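Writing the rules down before the robots arrive

Ludex has run a small handling lab for years, but its written rules for working beside robot arms are new. The lab's safety lead spent most of the spring drafting them and agreed to talk us through what made it in.

The first draft was far too long. "People signed it and put it in a drawer," she says. The current version fits on 2 sides of paper and hangs by the door. Anything about wiring or software went into a separate manual for the technicians.

Most of it concerns hands. Operators may not reach into the work area while an arm is powered, even if it has stopped. "Stopped and safe are different words, and we had been using them as if they were the same. An arm that is waiting for its next command looks exactly like one that is switched off."

Grip force took longer to agree. The lab used to leave it to whoever was running the session, and settings drifted. Each object now has a card giving a starting force and an upper limit, and only 2 people can change a card. Elus, a partner firm, wanted the limits set by material. She argued for setting them by object. "Two cups made of the same stuff can have very different walls. You have to test the one you're going to pick up."

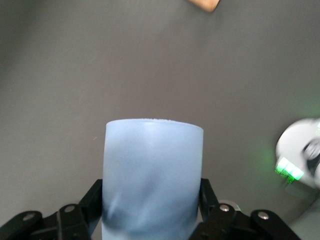
A light blue cup held between the gripper's two fingers.

Every drop or crushed item is logged, with no blame attached. The log stood at 1,974 entries in August, and she reads the new ones each week. Many are dull. "I'd worry if they stopped coming. It would mean people had stopped writing them."

She is less happy with the section on visitors, which she calls vague. It says they must be accompanied but doesn't say how close they may stand. A revised wording is with the team now, and she expects an argument over it.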